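Compte rendu de la réunion de l'atelier Jesard, 16 mars 2019

C'est moi qui tiens le stylo cette fois, alors pardon d'avance pour le style, je note comme ça vient et je remets au propre le soir avec une tisane. On a commencé avec un bon quart d'heure de retard (le café, toujours le café) et on a suivi l'ordre du jour à peu près dans l'ordre, sauf le point 3 qui est passé avant le 2.

1. Compte rendu précédent
Approuvé. Une seule correction : le meuble à tiroirs va bien dans la salle Trerero, pas dans le couloir comme je l'avais écrit. Mea culpa !

3. Les sous
Il reste 149 euros sur l'enveloppe fournitures jusqu'à septembre. Ce n'est pas énorme mais ça passe, à condition de ne plus acheter de ruban adhésif de luxe (je me dénonce, c'était moi, mais il colle tellement bien). On garde 70 euros de côté pour les imprévus, et le reste part en papier et en colle. La proposition d'acheter un massicot est repoussée à l'automne, avec quelques soupirs dans l'assemblée.

2. La commande Hutsuliak
Le colis est arrivé chez le voisin, qui l'a gardé gentiment. Il manque deux flacons de colle, j'ai écrit au fournisseur et j'attends sa réponse. On a aussi parlé des ciseaux : les anciens coupent encore très bien, on les garde, et on arrête d'en racheter à chaque commande.

4. Les tables et le papier de protection
Le gros morceau de la réunion, et on y a passé un temps fou ! Tout le monde est d'accord sur le fait que les plateaux blancs sont jolis mais qu'ils marquent vite, surtout au joint entre deux panneaux, où la colle adore se glisser. Donc on couvre systématiquement, même pour un petit collage de dix minutes.
Ensuite on s'est un peu chamaillés sur la nappe en plastique. Moi j'étais plutôt pour (un coup d'éponge et hop), mais elle glisse, elle gondole et les feuilles se promènent dessus. Le papier brun l'a emporté à 6 voix, la mienne comprise, je me suis laissé convaincre. On peut dessiner dessus, tracer des repères, et quand il est fichu on le retourne avant de le jeter.
Deux questions pratiques sont restées en l'air. D'abord la largeur : le rouleau actuel ne couvre pas tout le plateau. On a discuté d'un deuxième morceau pour finir le bord, puis on a décidé de laisser la bande libre, elle sert à poser les outils et les tasses. Ensuite les plis : pour les séances de découpe il faut lisser la feuille du centre vers les bords et mettre un bout de ruban aux coins. Pour le reste, un petit pli n'a jamais fait de mal à une carte de vœux.
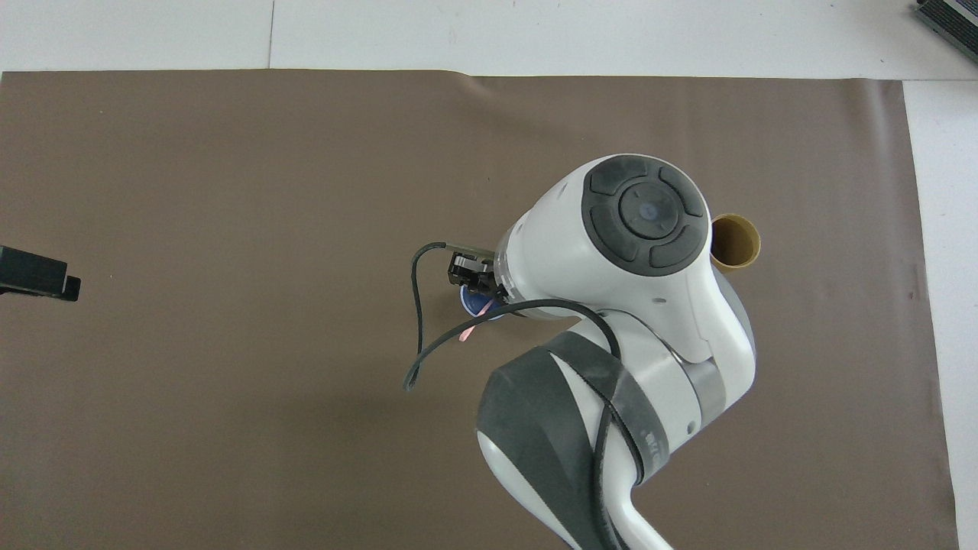 Table blanche et papier brun, avec la bande laissée libre à droite.

Décision : papier brun sur toutes les tables, à changer quand il est vraiment abîmé. Je m'occupe de commander un rouleau neuf, plus de 130 mètres si le prix reste raisonnable.

5. Rangement de la salle Trerero
On vide l'étagère du fond avant la prochaine séance. Les chutes de carton plus petites que la main partent au recyclage (oui, même les jolies). Les boîtes sans étiquette seront ouvertes ensemble, j'ai hâte de voir ce qu'il y a dedans.

6. Divers
L'atelier Irnilov nous propose un échange de papiers peints anciens contre nos restes de carton gris. Oui, mille fois oui ! Je leur réponds dans la semaine. La clé du placard est de nouveau à son crochet, merci de l'y remettre après usage.

Prochaine réunion : date à fixer par courriel, et j'apporte le gâteau.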